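Recasting Old Silver into a Signet Ring: Workshop Project Report

Retora Jewellery Studio, second-year bench project 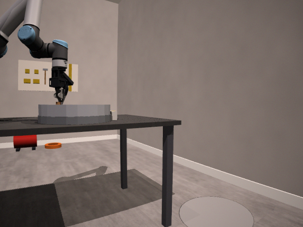

Our group set out to learn whether scrap silver from broken chains and odd earrings could be recast into a signet ring that a customer would be happy to wear every day. The class had only worked with new casting grain before this, and the studio has a drawer of old pieces that were never claimed. Keeping small parts together was a bigger job than expected. A wide bin with eight sides, like the grey octagonal one on the dark table in the picture, suits the sorting stage, and we used a smaller version of that shape for our scrap. The ring was designed for a pretend order under the name Wotari, with an oval face and a shallow engraved border.

Materials

We started with 91 grams of mixed scrap. Anything magnetic was taken out first, mostly clasps with steel springs. Each remaining piece was filed in a hidden spot and tested with acid. Pieces that reacted like plated brass went back in the drawer. Solder joins were cut out with side cutters, as old solder lowers the melting point and can leave pits in the casting. Hollow beads were crushed flat so that they would not hold dirt or trapped air.

What was left was cleaned in warm pickle, rinsed, and dried on a hot plate. We mixed it half and half by weight with new sterling grain. Our supplier's notes, from Adomaitis, suggested this mix for a first attempt with old metal.

Wax model

The ring was carved from hard green wax tube. We made five models and kept two. The first two broke at the shank during filing, and another had a face that sat crooked when the ring was placed on the mandrel. The engraved border was cut with a ball bur and cleaned up by hand with a scraper. We left the band slightly thick to allow for shrinkage and for metal lost in finishing.

Casting

Both models were sprued at the back of the shank, opposite the face, and invested in separate flasks. Burnout ran overnight. The metal was melted in a graphite crucible at just over 900 degrees Celsius and poured using the vacuum table. A pinch of borax was added before each pour.

The first casting did not fill along one side of the face. We think the flask had cooled too much while we were waiting for the melt. For the second one we had the metal ready before the flask came out of the kiln, and it filled completely.

Finishing

The sprue was sawn off and the shank filed to shape. Sanding started at 200 grit and went up through finer papers, then to the polishing wheel. Some pits showed on the inside of the band after the first polish — none on the face. Two were deep enough to need filling by laser welder, which our instructor did for us. The rest came out with more sanding.

The border lost some of its sharpness on the wheel. We recut it with a graver and gave the recess a dark finish using liver of sulphur, so the raised edge would stand out.

Results

The finished ring came out half a size larger than planned. The colour matches a ring cast from new grain when the two are held side by side. Under the loupe there is still fine porosity near the sprue point. It passed the studio's bench inspection with a note about the inside surface.

Problems and changes for next time

Sorting took longer than carving. We would test the scrap in one sitting and label it by type, as our first batch got mixed up when two of us were working from the same tray. The Skurndale workshop melts its scrap into a small ingot first, skims it, and then cuts it up for casting. We did not have time to try this, but it would probably help with the porosity.

We would also carve the border a little deeper in the wax, and weigh the filings at the end of each session. We swept ours into the shared bench tray — so our final figure for metal loss could not be worked out.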